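Reading time: 4 min

Visit to the Drosa test lab at Zarncombe

Our facilities group has to put a number against "washroom automation" before the August budget round. Two suppliers had sent brochures and neither had sent anything we could cost. Drosa offered a half day at its lab in Zarncombe, and I went on a Wednesday with a list of questions on price, service terms and floor space.

The morning was spent on the arm. Drosa does not build its own; it buys the arm and gripper from Whitlock and sells the package with its own control software and a mounting base. This matters for planning because there are two warranties with different start dates. The Whitlock warranty begins on the day the arm leaves the factory. Drosa's begins at site acceptance. If installation slips by a quarter, the buyer loses a quarter of the hardware cover. I asked whether the dates could be aligned by contract and was told yes, on orders of 3 units or more.

Simulation comes before any hardware is shipped. Drosa asks for room drawings and fixture dimensions, builds a model of the washroom, and checks reach and clearance in it. The fee is charged per room layout, so a building with identical washrooms on each floor pays once. We have four layouts across the two sites. I had budgeted for one.

The model on the lab screens was a small bathroom with bottles standing on the toilet tank. 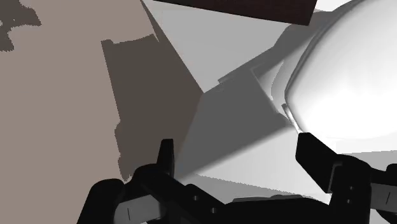
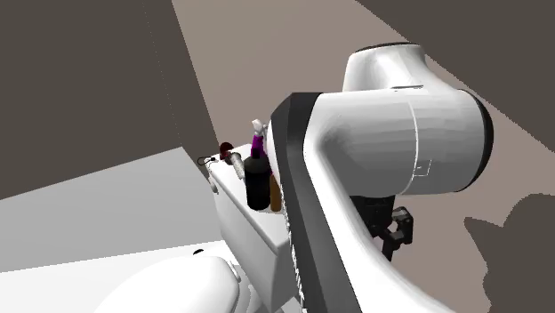 Clearance is the item I would flag to anyone drafting a room specification. Our older washrooms are narrow, and a quote based on the arm's published reach says nothing about whether the elbow will fit beside a tank or a partition. Drosa's advice was to submit the tightest room first and the easy ones later. If the tightest room fails, the layout fee for that room is credited against the rest of the order. I have asked for that in writing.

Figures given during the visit, all before tax:

Layout model, per room type: $1,294
Additional fixture or object set: $281
Annual software support, per unit: $1,948

The arm and base are quoted separately and the price depends on the mounting option. Floor mounting is cheaper but needs an anchor plate, and the plate is not in the quote. Track mounting lets one arm serve several stalls, at the cost of ceiling work that our landlord would have to approve.

The additional object set deserves a closer look. The base model includes the fixed fixtures and a short list of common items. Anything else a site keeps in the room is billed as a set. Standardizing supplies across sites before ordering would cut this line, and purchasing could do that now whatever we decide on the arm.

I also asked about spare parts. Gripper fingers are treated as consumables and excluded from support. Drosa holds stock at Zarncombe — Whitlock does not ship direct to end users — and the stated lead time is five working days. I would plan on one spare set per unit in the first year.

Ralell, the other supplier on our list, prices by the month with parts included. Its quote cannot be compared line by line with Drosa's until we know the minimum term, and that question is still open.

For the draft budget I am entering four layout models, two object sets and one year of support on a single unit. The hardware line stays blank until the written quote arrives. Power and network drops go under building works, as they did for the floor scrubbers.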